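Sorting the block corner: speaker notes
Nazma Navaratnam, Draverdale parents' evening, January 2021

Slide 1. Why bins
Say hello, thank the Kvam library for the room. I have 20 minutes, questions at the end.
We inherited a large tub of building bricks from the Giden playgroup. Everything in one tub, lid never closed. Children tipped it out to find one piece and then walked off. Cleanup took longer than play.
Ask for a show of hands: who has a tub like this at home?

Slide 2. One color, one bin
We gave up on sorting by size. Color is quicker for a three-year-old to see and easier for a tired adult to check. Open bins, no lids, lined up along the back of the play surface so the child works toward them.
Large bricks only at this age. Keep the pile small. If it looks like too much to an adult, it is too much for the child.
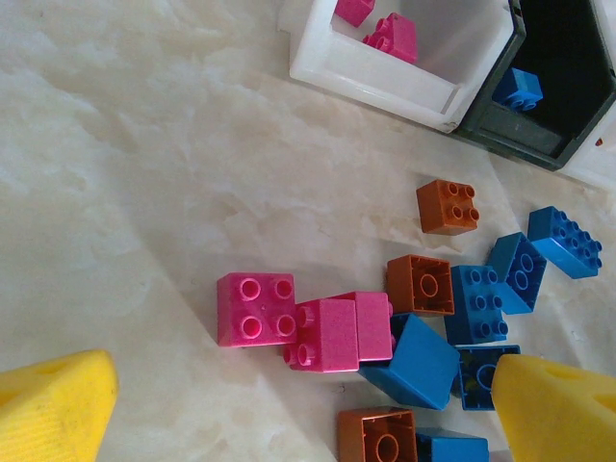 Slide 3. Halfway through
Pink in a white bin, blue in the dark green one next to it, and loose pink, orange and blue on the mat. Point out that the bin doesn't have to match the brick. We tried matching and spent a morning hunting for an orange bin. The first brick in the bin works as the label.
Pale mat helps. On our old patterned rug the bricks got lost.
Don't correct a wrong brick right away. Wait until the child has finished, then look in the bins together.

Slide 4. At home
Shoe boxes are fine. Start with two colors and add a third in a week or so. Stop while they still want to go on.
The Starnumex shelf I mentioned last June holds four bins across. Bring the handout with the measurements.
Leave slide up during questions. Handouts are by the door, 60 copies.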